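Skendbridge robot project passes 2,290 recorded examples

9/13/25 – The little robotics team at Zudico has hit a number it has been chasing all summer. Its Skendbridge project now has 2,290 recorded examples of a robot arm handling everyday groceries, and 544 of those came in during the last push alone!

The idea is simple enough to explain to a neighbor. A person guides the arm through a small job, like picking up a drink or moving a bag of chips, and the whole thing gets recorded. Do that enough times, with the items in different spots, and the learning system starts to work out how to do the job by itself.

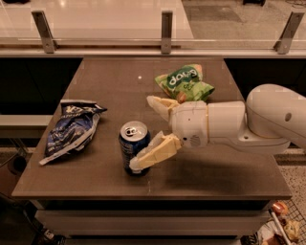 Snack bags are the team's favorite headache. They crinkle, they slide, and they never sit the same way twice (cans are a lot more polite). Milagros Arrieta, who runs the recording sessions, says that's why she keeps asking for more of them.

"A can is a can," she said. "A bag is a new shape every time you set it down. I love the bags, I just wish they loved me back."

Each operator records 50 tries per session, and there are six operators on the schedule right now. Messy tries stay in the collection too – a missed grab gets labeled as a miss and saved with the rest.

The recordings go next to Drelorska, the partner company training the system, which is calling its first version Lò. Arrieta's group will keep recording through the end of September, with boxed foods and fruit getting more time on the table.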